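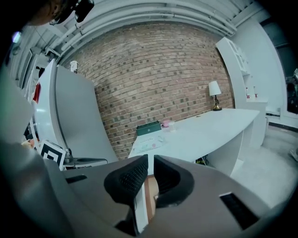 Wekoleo
Aug 6, 2018
I am learning to bake rye bread since February. Today I write down what I have understood, maybe it helps another beginner. 1/6

Wekoleo
The starter must be fed in the evening. I give it 60 grams of rye flour and the same weight of water, and I leave it on the shelf until morning. 2/6

Wekoleo
For the dough I take 526 grams of flour. It is a strange number, I know. It comes from my aunt's recipe, which was written for a different cup, and I converted it with much care. 3/6

Wekoleo
Rye dough is sticky and you should not knead it like wheat. Mix it with a spoon, put it in the tin and smooth the top with a wet hand. 4/6

Wekoleo
I buy the flour from the mill shop in Wadberg. The supermarket one is finer and my loaf became flat with it, two times. Perhaps it was my mistake and not the flour. 5/6

Wekoleo
My small loaf needs 90 minutes in a moderate oven. Please do not cut it the same day! The inside is still gummy then. Does anybody put caraway in theirs, and how much? 6/6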